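Notebook, shared bench, February

Start 9.10. The plan for today was to clear the white table and settle the toiletries set, which has been put off since the move. Set means the things we use for the sorting and put-away work: bottles, tubes, jars, anything you would find on a bathroom shelf. Everything had ended up in one crate with the stationery and the kitchen odds and ends, so first job was to get it all out and see what we have.

Count after emptying the crate: 67 items in all. Most of that is duplicates and things with no lid. Went through by type and kept it simple. If the lid does not close, out. If the label has gone so far that you cannot tell front from back, out, unless it is the only one of its shape. If it leaks when laid on its side for ten minutes on kitchen paper, out.

Three of the hand creams leaked. Two of the shampoo sachets were already open and had gone over the bottom of the crate, which explains the smell. Washed the crate in the sink with hot water and left it upside down on the rack. It still smells a bit. Try bicarb next time, or just get another crate, they are cheap.

Shortlist after the first pass was 10 for the main set and the remainder to a reserve box under the bench. Reserve box is labelled on the short side so it can be read without pulling it out. Please do not put pens in it.

Notes on choosing the main set. What I wanted was a spread of shapes, so that whoever is doing the put-away has to think about how to stand each one. Tall and thin is the awkward one. The tall bottles go over if the basket is nudged and they take the others with them. Squat pots are easy but boring. Tubes are somewhere between: they stand on the cap well enough if the cap is wide, and they will lean against the side of a basket quite happily, but on a bare table they want to lie down. With a tube, cap end down is the rule from now on so we are all doing the same thing.

Colour matters less than I thought, except that white things on the white table are easy to miss out of the corner of your eye. I knocked one over twice reaching for the tape. Tried a sheet of grey card under everything for half an hour and did not like it, as it slides and the edge catches the bottles when you push them across. Went back to the bare table. Wiped it with washing-up liquid first, then plain water, then dried it. Do not use the orange spray on it, it leaves a film and things skate.

Basket. We had three to pick from.

Plastic one with the handles: right size, but the sides are so open that thin things poke through. No.

Wire one: scratches the labels and is noisy. No.

Wicker one, rectangular with rounded corners: tight weave and a rolled rim, nothing catches. Tubes stand up in it well enough. This is the one from the old Pranadmont store room, and I would rather not lose it, so it lives on this table or on the shelf directly behind the door. If you borrow it, leave a note.

Checked the weave for loose ends by running a cloth round it. One snag on the underside, trimmed with the small scissors. Shook it out over the bin, mostly dust.

11.30, tea.

After tea, tried the order of putting away. First go, put the biggest in first and filled in round it. Quick to do but the small ones disappear to the bottom and you have to dig for them. Second go, tubes first along one side, then bottles, then the small things at the front. Slower, better, and you can see everything from where you sit. Third go, same as second but with the brush container left until last, as its cap is the widest and it gets in the way of your fingers. That is the one to write on the card.

Layout for starting a round: basket towards the back on the right, loose items spread over the left and middle with a hand's width between them. Any closer and you end up moving two at once. Put the tall bottle furthest back so you are not reaching over it. Labels facing the front if they have one.

Timed myself filling the basket from the start layout with the full set. Took 4 minutes being careful, including going back for one I had stood on the wrong end. Not worth chasing a faster time. What I want is for it to look the same at the end whoever did it.

Cut the set down again after that. Ten in the basket is too tight, the last one has to be wedged. 9 is fine with the small ones, but with the tall bottle in it is still a squeeze. For the short rounds we will use a handful only and leave the full set for when there is more time.

Labels: Tumau want the list of contents by type only, so I have written it as bottle, tube, brush container, small bottle and so on, and left the product names off. The longer list with the names is in the Mohammadi folder, on the blue sheet. If you swap anything, change both lists.

Still to do:
- replacement for the pot with the cracked lid
- card for the put-away order, laminated if the machine is working
- ask Pronness about a second wicker basket the same size
- felt pads for the table feet, it rocks slightly at the window end
- reserve box wants a proper lid
- the crate and its smell

One more thing on storage. Caps tight before anything goes on the shelf overnight. The radiator is close and the creams go thin when they warm up. I have moved them down one shelf and will look again later in the month.

Short set laid out on the table after lunch, first one already put away. Stopping there and writing up. 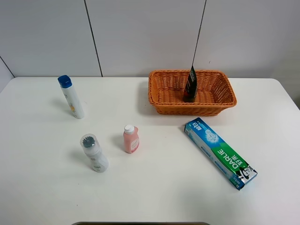
Short set on the white table, dark tube in the basket, the rest still to go in.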